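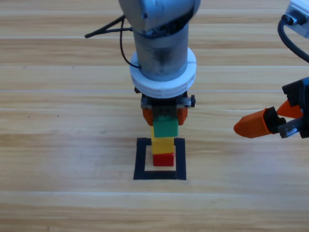
Figure 3. Wooden tabletop with the wrist of the arm above it.

3.2 Hydration state of the starting salts

Copper sulfate is sold in several forms, and the label does not always settle which one is in the jar. The blue pentahydrate, CuSO4·5H2O, loses water in steps when heated and ends as the pale anhydrous salt. Material kept in a dry store room can lose part of its water at the crystal surface, so that a weighed portion contains more copper than the formula suggests. We therefore measured the water content of each lot before any solution was made up.

Lots were bought from two suppliers, Gisler and Bimeck, and kept in closed glass jars at the Mestarbridge laboratory. A portion of each lot was ground lightly, spread in a shallow dish and weighed. The dish was heated in steps, held at each step until two weighings in a row agreed, and cooled in a desiccator between weighings. Heating was stopped well short of the point where the sulfate itself begins to break down.

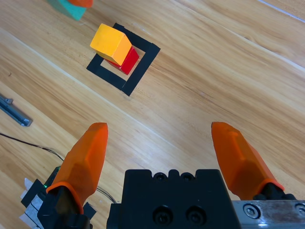
Page last changed: Sun 10 November

The Gisler lots lost close to the full five molecules of water per formula unit. The Bimeck lots fell short of this, and their crystals had a whitish bloom that brushed off easily. When the bloom was removed and the heating repeated on the remaining crystals, the loss moved toward the expected value. We take this to mean that the shortfall came from surface drying in storage. A different salt mixed in by the supplier would not have been removed by brushing.

A total of 836 weighings were made on the copper salts and 1109 on the full set, which also included the nickel and magnesium sulfates discussed in Section 3.4. Of these, 94 were thrown out because the dish had been left open on the balance for longer than the method allows. Anhydrous copper sulfate takes up water from room air quickly, and leaving those readings in would have made the salts look less dry than they were.

Concentrations in the rest of this paper are given per mole of copper ion and are corrected for the measured water content of the lot used. Readers comparing our values with the earlier Culari series should note that the series assumed the ideal pentahydrate throughout. The correction is small for fresh material but not for jars that have been opened many times.

Contact: Mestarbridge laboratory, materials section | Copyright Mestarbridge | Back to top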